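Zundton planner: frequently asked questions

Maintained by Wendelin Fuchs and Ye-ji Ko. Last tidied in June. If your question isn't listed, ask in the support channel, where Si-woo Ji will tell you it is listed.

What does Zundton do?
It takes a goal for the arm and works out a path that doesn't go through the table. Perception is handled by a separate package, Oria, so complaints about what the arm thinks it has seen should go there. We will forward them anyway.

Do I need Oria to run it?
No. You can feed the planner poses by hand from a text file. People do this for a week, then install Oria.

Why does the planner give up after 340 milliseconds?
That is the default time limit. Raise plan_timeout in the settings file if you like. If it still fails at ten times that, your goal is probably inside something solid.

I get error 502. Is my network broken?
Your network is fine. We numbered our own errors before anyone thought about web servers, and 502 means "goal pose has no valid wrist angle". Geum-ok Yook has proposed renumbering them in every release so far.

How fast does the control loop run?
100 Hz on a normal desktop. On a laptop running on battery, expect it to drop ticks and log a warning for each one. The log can be turned down with quiet_ticks.

Can I run several planners at once?
Up to 16 worker threads. The number is a constant in a header file, and you are welcome to change it and tell us what happened.

The wrist view finds edges everywhere on flat printed pages. Why?
Printed shadows. The edge finder works on brightness alone, so a drawing with shading looks much like a thing with sides. Set use_depth to true and it will check each edge against the depth map before believing it.

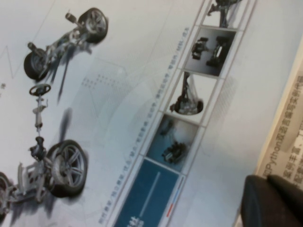
Expect that check to cost you a little speed. You can win most of it back by shrinking the search region, which defaults to the whole view for reasons lost to an old commit.

Does the mask remove the gripper fingers?
Only if you have loaded the right mask for your fingers. With the wrong one, the planner may treat its own fingertips as an obstacle and refuse to move, politely, for ever.

Which settings file wins if I have two?
The one in the working folder. Then the one in your home folder. Erick Ogola wrote a third rule and has been asked to take it out.

Can I use the planner in a paid product?
Yes, under the Juvari licence in the root folder. Keep the notice in and leave our names off your advert.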